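Baren workshop notebook, back room
August 29, 2020

Kettle on, rain on the skylight, and a whole day with the utensil holder, which I had been promising myself since we got the second wire stand back from Traltden. I'll put down everything while I remember it, including the bits that didn't go anywhere, so Usa can skim for what she needs and Randa can tell me I've written too much again.

First the stand. The old one rocked. You could feel it if you pushed a finger down on the front corner, and once you had felt it you couldn't leave it alone. Traltden have re-bent the base and it now sits flat on the surface plate at all four corners, checked with a slip of cigarette paper, which dragged evenly wherever I put it. The welds at the bottom of the uprights are neater too. There is still a small burr on the inside of the loop at the back, and I caught my thumb on it twice before I got up and found a file. Please could whoever writes to them next mention the burr, kindly, as they've done a lovely job otherwise.

The clear space under the rim, where the loop goes around, came out at 84 mm. I'd drawn it a touch less than that, and I like it better like this. The holder drops in without any fuss and lifts out without the stand coming up with it, and that was the complaint in January when we had it at Randa's mother's place for the long weekend and the whole works rose off the bench every time someone went to wash it. Her mother has a very good eye for this sort of thing. She was the one who said a utensil holder should be boring to use, and I wrote it on the inside cover of the last notebook.

Then the tools. I kept to the Rodstead set, the grey ones, for the main trial, as they're what most people will have bought alongside. The turner, the whisk and the spoon all went together at the left end. I tried spreading them out first, one to a pocket, and it looked tidy for a moment and then the turner lay right over and stuck its blade out sideways like an elbow at the dinner table. Put the three of them in together and they prop each other. The whisk does most of the propping, being fat at the top, and the spoon settles against it. The turner still leans outwards, but less than it did, and I think a lean is fine in a tool with a head that shape. What I don't want is for it to swing when the neighbour is pulled out. Randa suggested a rib across the floor of the pocket to catch the handle ends. I'm for it, provided it isn't a place for crumbs and old dishwater to collect. We could do it as two short stubs with a gap between.

The wooden spoon I put by itself at the right end, for good reason and also for a silly one. The good reason is that wood likes a bit of air, and if it has gone back in the holder slightly damp then I'd sooner it wasn't pressed up against anything. The silly one is that I'm fond of it. It's the reddish-brown one from the Phetsri box, and it has a gloss on the bowl that you don't see on the cheap ones, and among all that grey it cheers the thing up no end. I'd like one piece of wood in the catalogue shot, please. Usa, I know you said all grey. Come and look at it first!

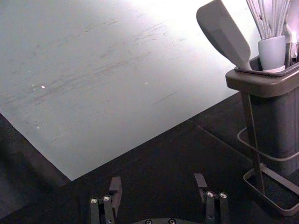
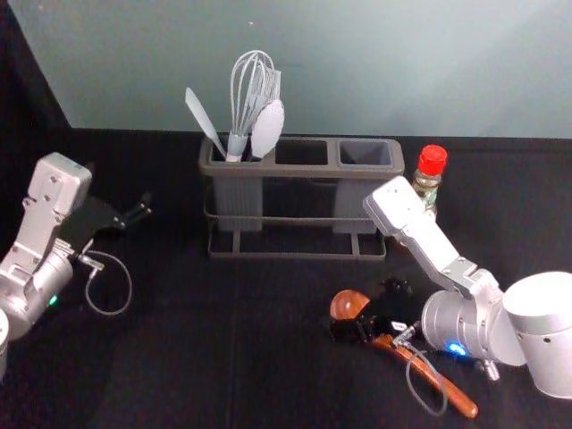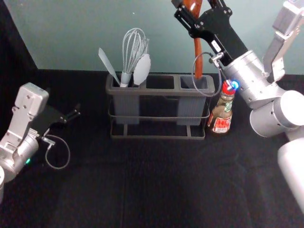 Utensil holder in its wire stand on the dark table, with utensils in.

On colour, while I'm on about it. The grey changes a good deal with what's around it. On the dark table it reads as a proper charcoal in one light and a soft pewter in the next, and I spent longer than I should have wandering around the table to see which I preferred. The pale board lying beside it made the holder look darker again. That board has had a hard life, all scuffs and streaks, and if we want a clean pale surface for the catalogue it'll need to be a new one, or the other face of this one if that's any better. I've not turned it over yet. Against the wall, which is a pale sort of blue-grey, the holder sits very nicely, and I'd be happy to use that wall as it is and save ourselves the bother of painting a backdrop.

The little glass bottle I'd keep in. It stands just to the right of the holder and gives you the size of everything straight away, and it has that red cap, which does the same job as the wooden spoon in a smaller way. Usa may feel that a red cap and a reddish spoon is one red too many. I can live without the cap if I can keep the spoon.

Depth of the pockets next, which is what I had meant to spend the day on before I got carried away with the looks of it. Tools go in handle first, so what matters is how much handle is gripped by the pocket and how much weight is left waving about on top. The whisk is the difficult one, with all its bulk up high. I tipped the loaded holder in its stand, on the tilt board, and took it up by degrees with my hand ready behind it. With the grey tools at one end and the wooden spoon at the other, it held on well past anything a kitchen bench would ask of it. With everything crammed at one end it went a good deal sooner, and it went sideways, slowly, like someone falling asleep on a train. I've done the tilt runs 6 times each way, and the readings are on the loose sheet pinned inside the back cover. Please don't use that sheet for a shopping list. You know who you are.

I also had a good long go at taking things out and putting them back, with my left hand as well as my right, looking and then not looking. Looking, there's nothing to report. Not looking, I kept finding the edge of the pocket with the handle end and having to feel my way in. The rounded lip helps, and I'd like it rounder still. The difference between this lip and the square one on the first sample is enormous, and I don't believe a customer would ever be able to tell you why they liked this one more, only that they did. The wooden spoon, having the long handle, wants to be lifted quite a way before it comes clear, and under a low shelf that could be a nuisance. Worth measuring under a few real cupboards. Mine at home is lower than I'd thought, and I've been knocking the whisk on the underside of it for years without noticing.

Washing up. The pockets go down a long way and my hand doesn't. A bottle brush gets to the bottom, but the corners held on to a bit of the flour paste I'd smeared in there for the purpose, and I had to leave it to soak and come back after lunch. A bigger radius in the bottom corners would sort it out. Randa has been saying so since the first drawing and has been very patient with me about it, so let the notebook show that she was right. If the corners are softened we lose a hair of floor in each pocket, and I can't think of a handle that would mind.

The ribbing on the front of the outer pockets stays, I think. It's faint, you feel it more than you see it, and it gives a wet thumb something to hold. I did wonder if it would gather grease. I rubbed some butter along it and it wiped off with a warm cloth and a drop of soap, no scrubbing. Butter is not bacon fat, I know. I'll bring some bacon in.

Cost, briefly, as I've been avoiding it. The new quote for the stands is for a run of 2,000 and it's a fair price, but it assumes the plain base with straight crossbars, as we have now. If we go to the curved crossbar that Usa sketched, they'd want to talk again. I've lived with the straight one all day and I can't say I missed the curve. It looks like what it is, a bit of bent wire holding up a pot of spoons, and I mean that as praise.

Things for next time, in no order at all. Ask Traltden about the burr. Rounder lip, rounder corners, stubs in the floor of the pockets, and get Randa to draw them before I do. Measure under cupboards. Try the holder with a ladle, which we haven't got, and with the big slotted spoon, which we have got and which has walked off somewhere (not in the drawer by the sink, not in the Phetsri box, I looked in both). Find out if the wooden spoon needs oiling before it goes near hot water, and what with. Bacon.

Randa looked in at the end with half a lemon cake and pulled the whisk in and out a few times while she ate hers. She said the sound was nice. I hadn't thought about the sound. There's a small dull knock when the handle reaches the floor of the pocket, quite soft, and the old sample used to clack. I'd put it down to the thicker base. If Usa is thinning that base to save on material, could we hear one before we decide?

Cake is in the blue tin. The tilt board is still up on its blocks as I want another go with it tomorrow, so mind your shins.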